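Clorik adds cargo misdeclaration checks to Titoseck marine underwriting service

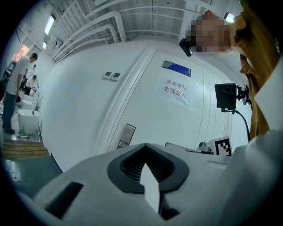

STALLENPORT, 15 September 2023. Marine data firm Clorik has added a cargo misdeclaration check to Titoseck, its risk service for hull and cargo insurers. The new check compares what a shipper declares with the route, the container type and the shipper's past bookings, and flags entries that do not fit.

Misdeclared cargo is a known cause of container ship fires. Charcoal, lithium batteries and pool chemicals are sometimes booked under a general description to avoid surcharges or carrier restrictions. The insurer often learns what was in the box only after a claim has been made.

"An underwriter looking at a cargo policy sees a commodity code and a value," said Noemi Caruso, head of marine products at Clorik. "If a shipper has moved the same goods under three different codes in a year, that should come up before the policy is renewed. Up to now it has mostly come up in the surveyor's report."

The check covers 21 commodity groups at launch. Each booking is given a low, medium or high rating, along with the reasons for it. Underwriters can accept the rating, change it or send the booking back to the broker with questions. All changes are logged and can be exported for audit.

Clorik ran a trial with Ayaaba, a cargo insurer, starting in February. Over the trial period Ayaaba put 4000 bookings through the service. Staff reviewed every booking rated high and a sample of the rest, and their comments were used to adjust the ratings for scrap metal and used machinery, where the first version raised too many flags.

"We asked for the reasons to be written in plain language, so that we could pass them on to a broker without rewriting them," said Korkor Issahaku, cargo underwriting manager at Ayaaba. "The early version gave us codes. The current one gives us two or three sentences, and brokers reply to those."

Ayaaba will use the check on all new containerized cargo business. Bulk and breakbulk cargo are not covered.

The check does not replace physical inspection and does not confirm the contents of a container. Clorik recommends that insurers use it with existing survey arrangements and carrier screening.

Current Titoseck customers can turn on the check from their account settings. It is included in the standard subscription for teams of up to 20 users. Larger teams should contact their account manager for pricing.

About Clorik
Clorik supplies vessel, port and cargo data to marine insurers, brokers and reinsurers. Its head office is in Stallenport.

Media contact
Press office, Clorik, Stallenport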